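ホーム 作ったもの 工房日記 道具 このブログについて

グリッパー製作記 その4 袋と箱をつかむ

2026年2月26日

先週からずっと指先のことばかり考えてます。お風呂でも考えてるし、信号待ちでも自分の親指と人差し指をぱくぱくさせてて、たぶん隣の車の人に見られました。

初めての方もいると思うのでざっくり書いておくと、共同工房で手持ち式のグリッパーを作っています。ロボットアームの先につける前に、まず人間が手で持って動かして、つかみ方を試すやつです。アーム本体はまだ影も形もありません(予算も影も形もない)。先にハンドを詰めてしまって、アームはあとから考えようという、順番としてどうなのという計画です。ティア・ホリスさんには「靴から買って足を探すみたいだね」と言われました。うまいこと言うなあ。

前回の記事では、木片とかマグカップとか、つかみやすいものばかり相手にしていました。で、調子に乗って「次は梱包材いきます!」と書いてしまったんですよね。書いたからにはやるしかない。

指の部品は黒で統一しました。材料は工房の棚にあった残りのフィラメント。最初の版は肉厚を攻めすぎて、ぎゅっと握ると指がしなって先端がハの字に開いちゃうんです。つかみたいのに開くという、いちばん悲しい壊れ方。断面を太らせて、リブを足して、向きを変えて刷り直して、今ついてるのが4代目です。積層の向きってほんとに大事ですね。寝かせて刷ったらそれだけでだいぶ粘るようになりました。時間は倍かかるけど、寝てる間に終わるからいいんです。

それから穴まわり。3代目までは樹脂に直接ねじを通していて、何度も開け閉めしているうちに穴が楕円になってきて、指がカタカタ言い出しました。これがもう気持ち悪くて。そこで、レンピ・ムストネンさんに相談したら「金属のリングを入れたら」とあっさり。レンピさんはふだん帆布のかばんを縫っている人で、ハトメの扱いに関しては工房でいちばん詳しいんです。真鍮のを分けてもらって、打ち具まで貸してもらいました。黒い樹脂に金色がぽつぽつ入るの、見た目もかなりいいです。性能に関係ないところで喜んでますけど、見た目は大事!

打ち込みのコツも教わりました。下穴はぴったりじゃなくて、ほんの少しだけきつめ。一発で決めようとして強く叩くと樹脂のほうが白くなって割れるので、軽く何回か。私は3個割りました。割れた指はキーホルダーになる予定です。

で、梱包材です。

相手に選んだのは、薄いプラスチックのシートと、白い成形フォームの緩衝材。フォームのほうは形が決まっているし、くぼみの縁に指をかければ持ち上がるので、正直なめてました。そして実際なめていて大丈夫でした。縁をはさんで、持ち上げて、置く。はい終わり。

問題はシートのほう。こいつがもう、ぜんぜん言うことを聞かない。
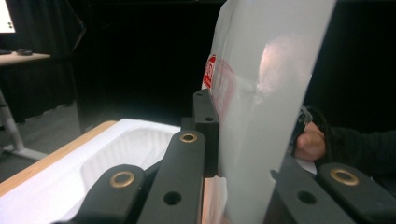 文・ウェンディ・ホロックス

白くて半透明のシートが左右の指のあいだを抜けて、ほとんどまっすぐ立ってますよね。こうやって立ってくれると、なんだか上手にやってるように見えます。奥の手で何かを握りながらの作業です。左の少し奥には木の枠に入った白いフォーム。机の上はいつもどおりマウスとキーボードで、片付けてから撮ればいいのにと毎回思うんですが、毎回忘れます。

シートの何が難しいって、まず薄い。指先が平らだと、はさんだつもりでも少し引っぱるだけでするっと逃げます。それならと力を強くすると、今度はシートがくしゃっとなって、はさんだ場所から斜めにしわが走って、先のほうが思いもよらない方向に倒れてくるんです。しかも白くて光るから、どこに端があるのか自分の目でもよくわからない。人間がわからないものを、将来カメラにわかってもらおうとしてるわけで、これは先が長いぞと思いました。

試したことを書いておきます。

まず、指先にゴムを貼る。自転車のチューブの切れ端を両面テープで。これは効きました。すべりがぐっと減ります。ただ、今度はくっつきすぎて、指を開いてもシートがついてくる。離したいのに離れない。静電気もあると思います。冬の工房は乾燥がひどくて、シートがセーターにまで寄ってくるんですよ(かわいいと言えばかわいい)。

つぎに、ゴムに細い溝を入れる。カッターで横に何本か。くっつく面積が減ったぶん、離れはよくなりました。今のところこれがいちばんバランスがいいです。溝の間隔はまだ適当で、定規も当ててません。次はちゃんと測って何種類か作って比べます。

あと、ばね。これはニール……じゃなくて、ネヴィル・ハートリーさんです(いつも名前を間違えて怒られる)。ネヴィルさんが引き出しの奥から出してきてくれた引きばねに替えたら、握りはじめの重さがだいぶ素直になりました。前のばねは最初が軽くて途中からいきなり重くなるので、薄いものだと「ちょうどいいところ」を通りすぎちゃうんですね。新しいのは最初から最後まで同じ調子で重くなる。地味だけど、今回いちばん効いた変更かもしれません。

そうそう、重さの話。ハンド全体で500グラムを切るのが目標でした。台所のはかりに載せてみたら、目標にあと14グラム届かず。太らせた指とハトメのぶんですね、たぶん。持ってみるとそんなに重いとは思わないんですが、続けて使うと手首にきます。夢中で握ったり離したりを繰り返した日があって、あとでメモの正の字を足したら107回。次の日、ペットボトルのふたが開けられませんでした。夕飯のときにモーリーン・ホリスさん(ティアさんのお母さんです。よくスープを差し入れてくれる、神)に開けてもらいました。

軽くするなら持ち手側だと思っています。握る部分の中がみっしり詰まってるので、そこを抜く。指はもう細くしたくないです。4代目の剛性感を手放したくない! 持ち手の形も、今のは私の手には少し大きくて、レンピさんが持つとちょうどよく、ティアさんだとトリガーに届きません。共同で使うものなので、ここは調整できるようにしたいところ。ベルトみたいに穴をずらす方式を考えています。それこそハトメの出番じゃないですか。

配線のことも少し。開き具合を測るセンサーをつけるつもりで、場所だけは空けてあります。つけるつもりと書いてからもう記事3本ぶん経ってますね……。机のこっち側でハンドを動かしながら、画面で数字がにょろにょろ動くのを見たいだけなんですけど、はんだごてを出すのがおっくうで。工房で一番いいこて台はだいたい誰かが使ってるし。

部品の値段を聞かれたのでそれも。真鍮のリングは分けてもらったので実質タダ、ばねももらいもの、ゴムはパンクしたチューブ。買ったのは両面テープとねじだけです。ねじはブレルヴィルの金物屋さんで、ばら売りで買いました。あそこは1本から売ってくれるので、長さを迷ったら両方買えるのがいいです。で、結局どっちも合わなくて、もう一回行くわけですけど。

3月は溝の比べっこと、持ち手の肉抜きをやります。溝は幅を変えたのを何枚か切って、同じシートで順番に試す予定。しわの入ったシートだと条件が変わってしまうので、新しいのをとっておかないといけません。通販の箱を開けたとき、中のシートを捨てずに持ってきてくれる方がいたら、棚の下の段に入れておいてください。くしゃくしゃじゃないやつを希望です。フォームはもう十分あります。ほんとに十分あるので、フォームは大丈夫です。

あ、割れた指のキーホルダー、ほしい人いますか。3個あります。ティアさんが1個予約済みなので、残り2個。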